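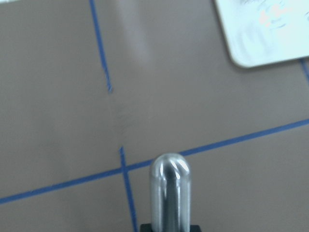
Figure 3. Blue tape lines on the tabletop, with a gap where one strip stops short.

3. Laying out the drinks table

Anyone who has made a pitcher of something cold for a crowd knows how quickly a small table fills up, and it was this everyday muddle that first drew us to the subject. In the Stemholm survey, which we finished the September before last, we collected 434 written accounts of how people set out their things before mixing a drink at home, and a surprising share of them spent more words on where the ice went than on the drink itself. We have kept that in mind throughout this section, and we hope the reader will forgive us for lingering over bowls and towels at a length usually saved for grander matters.

The table is divided with blue tape into a loose grid (Figure 3). We tore the strips by hand and never trued them up with a ruler, so the lines wander a little and some of the ends are ragged. Early on we worried about this a good deal. In practice a zone only has to say "the board lives over on this side," and a slightly crooked line says that every bit as well as a straight one. We left gaps where we found them, and we would encourage anyone repeating the work to be just as easygoing about it.

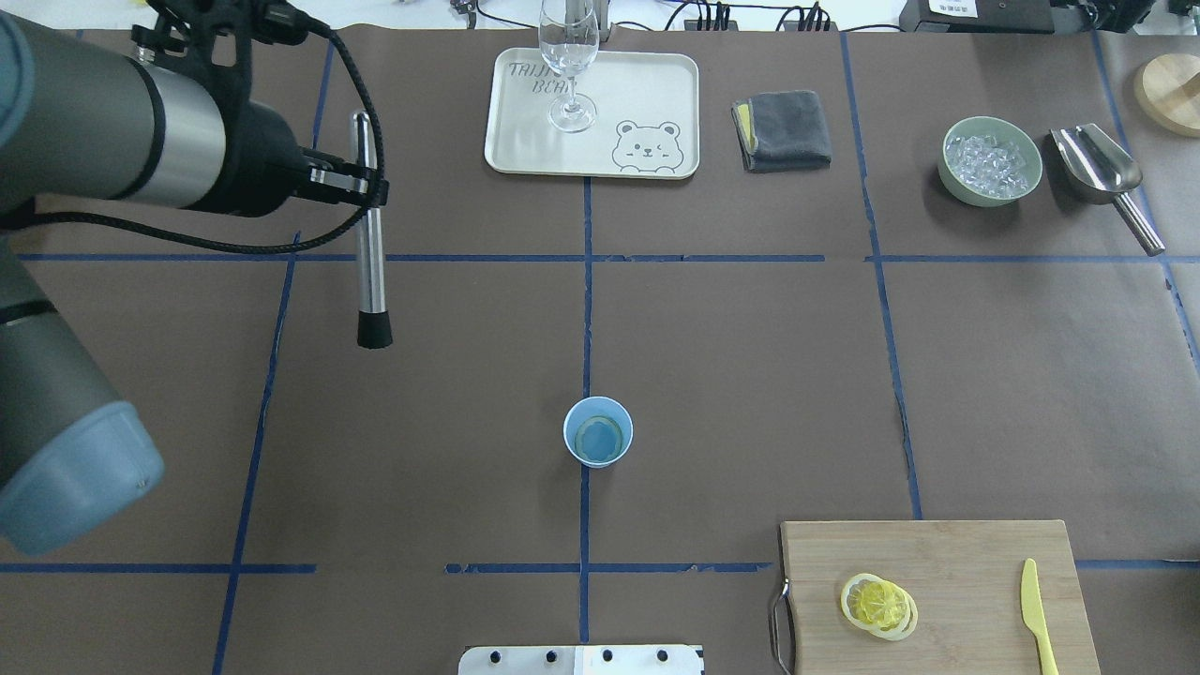
Our starting layout puts the serving things at the back and the wet, sticky work closer to the front. A cream-colored tray sits toward the back with a stemmed glass standing on it, and beside the tray goes a folded dark gray cloth, close enough to be grabbed when something drips (something always drips). Ice has its own bowl in pale green, with a metal scoop lying next to it. The cutting board holds the lemon slices and a yellow plastic knife, and the small paper cup takes the middle of the table, where it can be reached from any of the zones. The muddler is the one tool we never gave a permanent home, as the written accounts disagreed about it so cheerfully that we couldn't bring ourselves to pick a side.

A word about the tray, as it caused more discussion among us than any other object. Several of the Stemholm accounts treat a tray as a thing for carrying, to be fetched at the very end when the drinks are ready to leave the room. Others keep it on the table from the start, as a sort of promised clean spot where

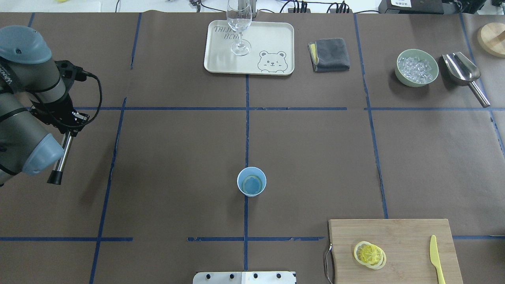 the finished glass can stand safely away from lemon juice and melting ice. We came down on the side of the second group. A tray with a glass already on it tells everyone at the table where the drink is going to end up, and it keeps the good glassware out of the path of elbows. The cloth follows from the same thinking. Folded into a tidy square it takes up very little space, and it can be opened out, used, and folded again without anything else having to move.

We tried the layout with 23 home hosts under the Welon visiting scheme, and afterward we sat down with each of them for a long and usually very pleasant talk. Most were happy with the ice where it was. Fruit was another story, with some hosts wanting whole lemons and limes close by the board and others wanting them off the table altogether until they were needed. One question came up so often in these talks that we give it here in full.
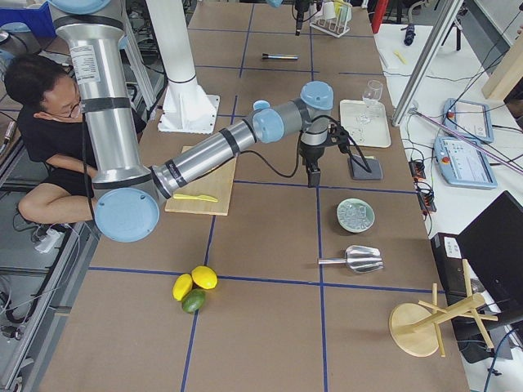
Should the fruit be sliced before the ice is brought out?
Slice the fruit first, wipe down the board and knife, and then bring out the ice, so that it has less time to melt before the drinks are poured.

Hosts who liked to slice as they went, one drink at a time, told us they would still follow that order for the first glass, and we have kept it in the revised layout discussed in Section 4, along with the notes on storing leftover slices.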